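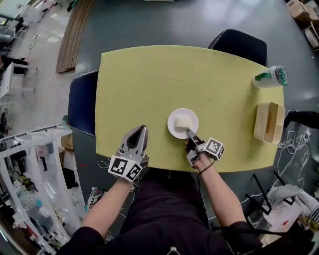
4. Primeira recolha na mesa

Esta parte do guia supõe que as duas peças Nusura já estão impressas, montadas e ligadas ao computador (partes 2 e 3). Quem constrói em casa pode seguir os mesmos passos numa mesa de cozinha, desde que ela não balance.

4.1 Colocar as peças

1. Desligue a gravação no programa Hopkin antes de tocar nos cabos.
2. Segure a pinça de mão com a mão esquerda. A ponta deve ficar virada para a frente, no sentido contrário ao seu corpo.
3. Coloque o dispositivo de dedos na mão direita e aperte as fitas. Devem ficar firmes, mas os dedos têm de dobrar sem dor.
4. Verifique o cubo branco de marcadores em cada peça: um fica na base da pinça, o outro nas costas da mão direita. Se um cubo roda quando o empurra com o dedo, volte ao passo 2.6.
5. Deixe o cabo da mão direita descer do pulso ao longo da manga. Os cabos da pinça esquerda caem para o chão pela borda da mesa.

Cuidado: não passe os cabos por baixo das rodas de uma cadeira. Eu perdi assim um conector Muller e a peça nova demorou 24 dias a chegar.

Nota: use manga comprida e escura, se tiver. Com manga branca o Hopkin confundia às vezes o tecido com a margem do marcador – pelo menos na minha oficina.

4.2 Preparar o objeto

1. Ponha um prato raso perto do centro da mesa, ao alcance da mão direita.
2. Ponha no prato um objeto pequeno, claro e macio. Um cubo de esponja serve bem para começar.
3. Afaste copos e caixas para a ponta da mesa.

4.3 Gravar

1. Apoie a pinça esquerda na borda da mesa e espere 10 segundos sem mexer.
2. Inicie a gravação no Hopkin.
3. Avance a mão direita até a ponta do dedo tocar no cubo. Carregue devagar, depois solte.
4. Repita 20 vezes e pare a gravação.

Se aparecer o erro 1003, o programa deixou de ver um dos marcadores. Quase sempre é o da mão direita, quando o pulso roda demais para dentro. Corrija a posição e repita só a última tentativa, não é preciso apagar o resto.

Cuidado: ao terminar, retire primeiro o dispositivo da mão direita e só depois pouse a pinça. Na ordem contrária é fácil puxar o cabo com a manga.

Os ficheiros ficam na pasta Skullalow, com o número da sessão. A cópia para o disco externo está explicada na parte 5.

Siiri Jõgi, revisão de 30/12/2021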